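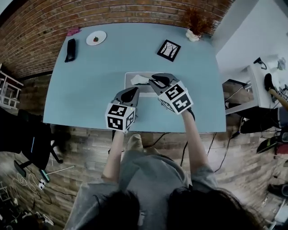

Finished the Mundunwood books last night, all of them, and I'm a wreck. I started the first one in February thinking it would be a quick reread, something to have on the nightstand. Nope. Cried at the ferry chapter again. By the end there was a crumpled white tissue for every chapter, same as the one in that tray, and my husband had stopped asking. These are supposed to be for nine year olds!

My copy of book one is the 1962 printing, ex-library, with a stamp from the Graden branch inside the cover. Smells like a basement. Gaetano Zuccaro wrote four of them and then just quit, as far as I can tell. The fourth is the weird one. Hardly any plot, Pim and her grandmother walk across the marsh and talk. As a kid I skipped straight to the last page. Now it's my favorite — the grandmother gets all the good lines and she's meaner then I remembered.

Things I had forgotten: the goose. The whole business with the stolen bell. How short the chapters are, there are 18 in the first book and I read most of them standing up waiting for pasta water.
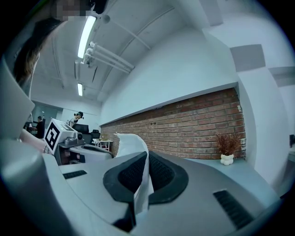
Graden, May 22, 2022

Quick update becuase a few of you asked about the pictures. Yes, get the edition with the Edvin Aasen drawings if you can. Pen and ink, lots of bare trees. The later paperbacks swapped them for something cuter and Pim looks like she's selling cereal. Don't bother.

My daughter is on book two now. She does not like the goose. We're having words about it.

Next up is Hourani's lighthouse book, which I've been promising to read since winter. Also still have a pile of picture books to get through for the library sale post. Probably next week. If anybody has a spare copy of book three with the dust jacket, email me, mine has a big tear right through Pim's face and I would trade two Aasens for it.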